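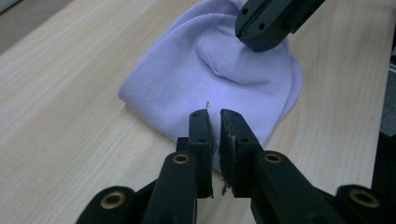 Figure 1. Lavender knitted beanie, folded, on the wooden table.

Projects > Textiles and Product Studies > Second year > Group reports

We use cookies to remember your settings. Accept | Manage

Does it matter how you fold a knitted hat? A report on folding, storage and shape

1. Why we did this

The Vordale clothing bank in Lerham takes in knitwear all year and gives most of it out between autumn and spring. The hats are folded by whoever is on shift and put in crates until needed. A leaflet from Zillard, a small shop that sells storage boxes, claims that folding a beanie its way "keeps it like new". Our module asked us to test an everyday claim about textiles, and this one looked easy to doubt.

I should say at the start that I did doubt it. A ribbed hat is made to stretch over a head and come back again. It seemed unlikely that one fold more or less would do it any harm.

2. What we compared

We borrowed 58 knitted hats from the clothing bank and split them between two methods.

Flat fold: the hat is laid down, smoothed by hand and doubled over loosely once. The fabric bunches a little and the crown keeps some of its height, as with the hat in Figure 1.

Tight roll: the hat is rolled up from the brim and the end tucked in. The leaflet calls this the Czerwiński roll. We could not find out where the name comes from, and the shop did not answer our email.

The hats stayed in lidded crates for seven weeks. Before and after, we measured the width of each opening laid flat and gave each hat a score for creasing, judged by eye. The scoring is the weakest part of the work. Two of us scored every hat separately and we often disagreed, mainly on the paler ones. On a light colour such as lavender the shaded folds turn greyish, and a soft dent can pass for a crease until you smooth it out. On dark hats the same dent hardly shows, so dark hats probably got better scores than they had earned.

3. What we found

The width of the opening told us very little. Most hats came out of the crates within a few millimetres of where they started, and our tape was not good enough to make anything of a difference that small. A few had got slightly narrower. The leaflet does not mention that possibility and we cannot explain it.

Creasing was a bit clearer. The rolled hats came out with more lines across the ribbing, though roughly half of these had gone by the next morning with the hats left out on a table. The flat-folded hats had fewer lines, but several kept a dimple near the top where the seams meet. We argued over whether a dimple should count as a crease. In the end we counted it, and if we had not, the flat fold would look better than it does in our table.

4. What is wrong with it

The hats were not alike. Some were wool, some acrylic, and many had no label at all. Some had plainly been worn for years before we got them - a hat that is already slack has not much shape left to lose. The crates were not filled equally either, and we noticed this too late. The rolled hats were packed closer together because they take up less room, so it may have been the squeezing that marked them and the roll had nothing to do with it.

5. What we would tell the clothing bank

Roll them if space is short, fold them flat if it is not. We have no evidence that either method keeps a hat "like new" and would not repeat that phrase on a notice. If the work is done again it should use new hats of one yarn and one colour, with the same number in each crate, and somebody from outside the group should do the scoring.

2 comments | 7 shares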